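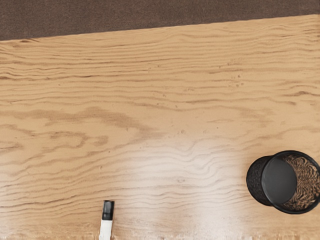 I bought a dining table off a stranger two winters ago, and I've been a pain to live with ever since. I'm now a person who wipes things down with a cloth I won't let anyone else use.

It started in February, when our old table finally split along the middle during a game of cards. My husband wanted to glue it. I wanted an excuse to go shopping (I always do), and by that evening I had 7 tabs open and a strong opinion about ash versus oak, neither of which I could have picked out of a lineup the day before.

The one I fell for was in Tornach, a two-hour drive, listed at $541 by a man named Radu Moldovan. He'd built it for his sister, she'd moved to an apartment with a kitchen the size of a closet, and he'd been eating off it alone for a year. I offered him $400. He laughed, put the kettle on, and spent most of an hour telling me how to look after it. I paid the full price!

So, the oil. Radu swears by a stuff called Tullix, which smells like a hardware store and takes forever to soak in. You rub it on thin, leave it overnight, and buff it in the morning with an old T-shirt. I put mine on way too thick the first time and we had a sticky table for a week. My daughter's spelling homework still has a corner missing.

I also learned that wood moves. It swells in the summer and shrinks when the heat comes on, and every January a little gap opens up at one end of ours, big enough to lose a crumb in. I called Radu in a panic over that gap. “Leave it alone,” he said, and he was right – by May it had closed up again.

We've had one real disaster, a hot casserole dish and a white ring like a full moon. The internet said mayonnaise. My mother-in-law said cigarette ash. I tried the mayonnaise, left it on through a whole movie, and the ring got fainter but you can still find it if you know where to sit. I usually put the fruit bowl there.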